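**Druvuvar Roasting Pan, large, with rack.** Back in stock May 2023. Item 1627.

Sold out since November, sorry, we know. The new batch is in and it's the same pan. Same steel, same handles, new rack (see below). If you were on the waiting list you should have an email already. Check spam.

## What it is

A heavy roasting pan for people who cook too many vegetables at once. Carrots, squash, potatoes, a whole cauliflower cut up, two chickens if you squeeze. Low sides so stuff browns and doesn't steam. Flat bottom, doesn't buckle at high heat, we've had ours at home in the oven most nights for years and it still sits level.

Works in the oven, under the broiler, on gas and electric burners. Induction too. Not the microwave obviously.

## Specs

- Inside length: 20 inches
- Material: stainless steel, no coating
- Handles: riveted, fold flat
- Rack: included, V shape, lifts out
- Dishwasher: yes, but handwash keeps it nicer
- Item number: 1627
- Lid: sold seperately, item 728

The lid is the Canus lid. It fits this pan and the old one. It does NOT fit the Prurnum pan, please stop ordering it for the Prurnum pan, the corners are different.

## The new rack

Old rack had feet that slid around. New one hooks over the sides. Melur Simanjuntak redid the drawing and we had Magnusson bend them for us. Bit heavier than before. Also you can flip it and use it flat, which is good for drying out sliced tomatoes or cooling bread.

If you have the old pan and just want the new rack, email us. Not on the site yet. It fits.

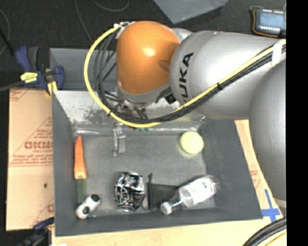
*KUKA arm over a gray bin of small objects.*

## Using it

First time: wash with hot soapy water, dry it, done. No seasoning.

For vegetables, heat the empty pan in the oven first, then oil, then vegetables. Leave room between the pieces. Don't stir for the first half of the cooking, let them stick a little, they let go when they're brown. Onions go in later than roots or they burn at the edges. Leftovers are good cold the next day with vinegar and something crunchy, walnuts or whatever's in the cupboard.

Pan juices: put it across two burners, splash of water or wine, scrape with a wooden spoon. Gravy in the same pan.

## Cleaning

Brown stains are normal on stainless. Baking soda paste, leave it overnight, scrub in the morning. Rainbow marks come off with vinegar. Steel wool will scratch it, the scratches don't hurt anything but we can't take it back after.

No bleach. No oven cleaner.

## Will it fit my oven

Measure first!! Most returns are this. Inside length is 20 inches, the outside is more, and the handles need a bit of room even folded. Small apartment ranges and most countertop ovens, no. Regular full size range, should be fine but measure anyway, and measure with the door shut.

## What's in the box

Pan, rack, one sheet of recipes. The recipes are Frøydis Bakke's, the parsnip one is the best, double the mustard. There's a mistake on the printed sheet, beet salad says tablespoon of salt, it's a teaspoon. New sheets coming when we use these ones up.

## Shipping and returns

Ships in two to three days. Heavy box so no express, ground only. We have 800 in this batch and no date for the next one yet.

Returns within 30 days if unused. Dented in the mail? Send a photo of the pan and of teh box, keep both, we'll send another one out.

Questions go to the contact form, phone is mornings only right now. Wholesale orders same form, pick "trade" from the menu.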